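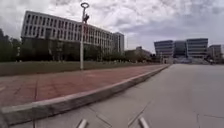
Precious Evangelista wrote in after the last newsletter to ask whether the walking group was still going, and if so, was it still all hills, because her knees had opinions about hills. Good news, Precious! We are very much still going, and for the summer we've moved the whole thing over to the Gomcombe campus, where there isn't a hill to be found. It's flat from one end to the other, and when the students are away you can walk three across and gossip the entire time (we do).

We meet Mondays at 7, by the lamp post with the ring on top. I used to say "meet by the lawn," and then Bheki waited at one end of it and I waited at the other, both of us getting crabby, so now it's the lamp post. A full loop takes us 45 minutes if we behave and a good deal longer if Rodel and Jennylyn Javier start in on their kitchen remodel. You don't have to sign up. Just come, and if you're late, walk the loop the other way and you'll run into us.

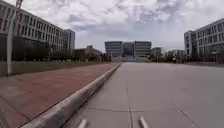

My favorite stretch is the long straight one toward the steps, and I'll tell you why: it's the only part of the walk where I don't have to think. You point yourself at the big building and go. Consolacion likes to do it at a real clip, arms pumping, and I hang back and call it pacing myself. We've also split into two camps over what to walk on. I'm loyal to the big pale slabs, but Bheki swears the red brick on the other side of the curb is kinder to his feet, so we end up talking across the curb like neighbors over a fence. The brick people do get to be closer to the grass and the trees, I'll give them that.

A few odds and ends. Bring water, and bring a light jacket if it's gray out, as the wind can really come down between those buildings. Dogs are welcome on a leash. We'll keep to this route until September, when classes start up and it gets too busy for walking three across, and then we'll have to vote on where to go next. Jennylyn wants the river path. Precious, you'd better come and vote against the hills.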